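Section 4. Moving in: water, drains and the kitchen

Bendmont Lettings, tenant set-up guide. Covers the Coughlan Road flats and Venis Court. Skip 4.3 if you've no dishwasher.

4.1 Turning the water on

Do this before you unpack anything. Stopcock is under the kitchen sink, left side, behind the bin. In Venis Court ground floor flats it's in the hall cupboard instead, low down behind the meter.

1. Check every tap in the flat is shut. Bath too.
2. Open the stopcock slowly, anticlockwise. Stop when it goes stiff, then back a quarter turn.
3. Go round and look under the sink, behind the loo, behind the washing machine if there is one.
4. Cold kitchen tap on, low. It will spit. Leave it till it runs steady.
5. Same again for the bathroom.
6. Flush once.

Note: brown water for the first minute or two is normal if the flat's been empty. Still brown after ten minutes, ring us.

CAUTION: do not force the stopcock. If it won't budge, leave it and call. A snapped spindle means the whole stair goes off.

4.2 Hot water and boiler

1. Boiler switch is the fused spur on the wall next to it. Red light on = power.
2. Look at the pressure dial. Needle in the green.
3. Below green, top up with the silver loop underneath. Open both valves, watch the needle, close both. Both!
4. Set the timer. Pins pushed out = on, pins in = off.
5. Wait 12 minutes before you test the hot tap.

Error 41 on the display is low pressure, go back to step 3. Any other code, write it down and ring. Please don't keep pressing reset, it locks out after a few goes and then we have to send someone.

Smell gas: windows open, no switches, get out, ring the gas emergency number on the inside of the meter cupboard door. Then us.

4.3 Dishwasher (Coughlan Road only)

1. Fill the salt first. Cap in the floor of the machine, unscrew, funnel in the drawer.
2. Top up with water, first time only.
3. Wipe up spilt salt straight away, it marks the steel.
4. Rinse aid to the line.
5. Run it empty on the short wash.

Tablets that say all-in-one still need salt here. Water is very hard.

4.4 Sink, worktop, washing up by hand

1. Plug strainer stays in. Always.
2. No fat down the sink. Let it set, scrape it, bin it.
3. Wet wipes go in the bin as well. Not the loo, not even the ones marked flushable. Most of our blocked drain calls are wipes.
4. Worktops at Coughlan Road are oiled wood. Dont leave a wet rack standing on them overnight, put a tray or a folded towel under.
5. Wooden rack: stand it up to dry once a week or the feet go black. A scrub with vinegar shifts it if you catch it early.
6. Kettle, descale monthly.

Note: a slow sink is usually the trap. Bucket under, unscrew by hand, rinse it out in the BATH not the sink you've just taken apart. Screw back hand tight, no spanner.

CAUTION: no chemical drain unblocker in either building. The pipework at Venis is old and the stuff sits in the bend. Damage is charged at cost, last one came to £152.

4.5 Going away

1. Boiler to frost setting, October onwards.
2. Stopcock off if it's more than a week.
3. Dishwasher door ajar.
4. Empty the strainer and the food bin.

Meter readings go in through the Plullirent page, under My Flat. Photo of the dial is fine. Deposit cap on water damage is £200, see section 9 for teh small print.
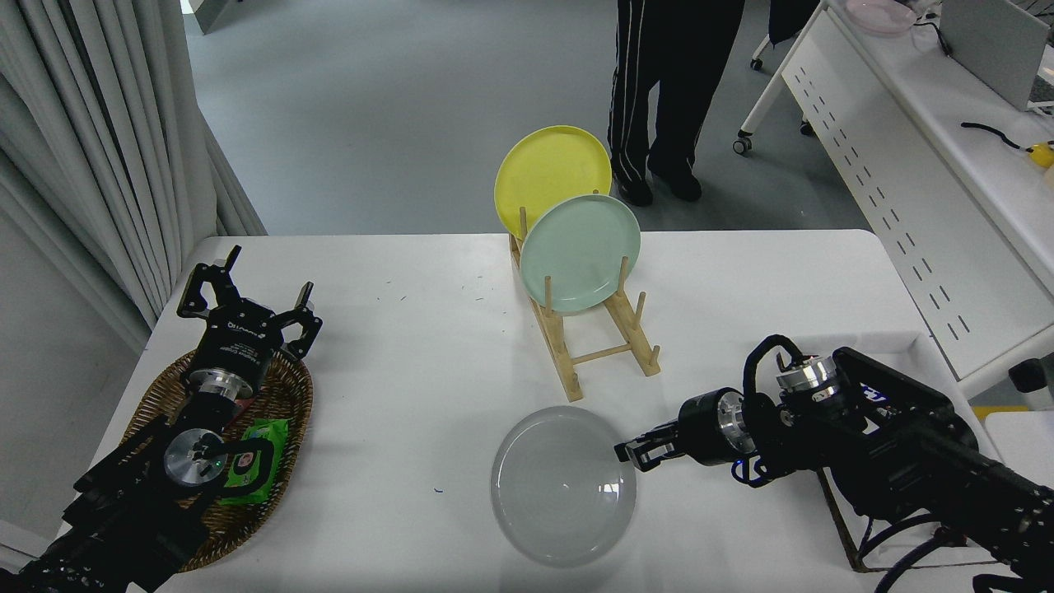
Coughlan Road top floor, could you add to 4.4 that the tray needs to come out from under the rack in the morning too? I left mine down from Saturday and the oil lifted in a ring, and vinegar made it worse. Also our stopcock is on the right, not the left.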